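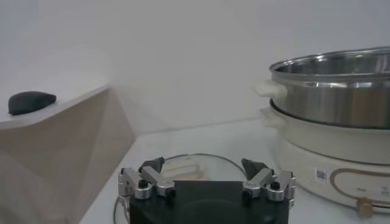

My job on the steamer cell is the grippers, so I will write mostly about these. There are two arms, one for the lid and one for the buns, and each has a gripper with two fingers. Before every session I check the screws at the finger joints and wipe the fingertips with a dry cloth. Kaja Dzene taught me to do it in the same order each time, left arm first.

The wrist camera must see both fingertips when they are fully open. If one is missing from the view, I loosen the bracket and turn it a little. 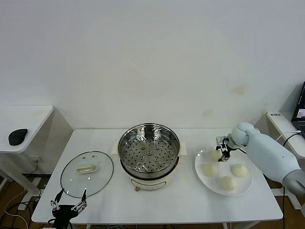
After this I look at the cables. The black one on the bun arm should hang free beside the table and not pull when the wrist turns. In February it was too short and we lost 12 runs before Ravinder found the reason. Now I move the arm slowly to its farthest point and watch the cable all the way.

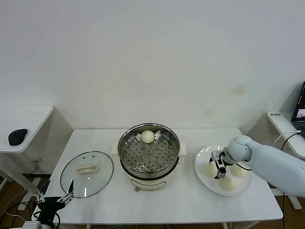 Kerano, Apr 27, 2024

I changed the closing force for the bun gripper again. The old value was 20 and it left marks in the dough, so I am going down in small steps. The lid gripper keeps its own setting, as the handle is hard. Next I want to print softer tips, if Ileana can lend me her printer.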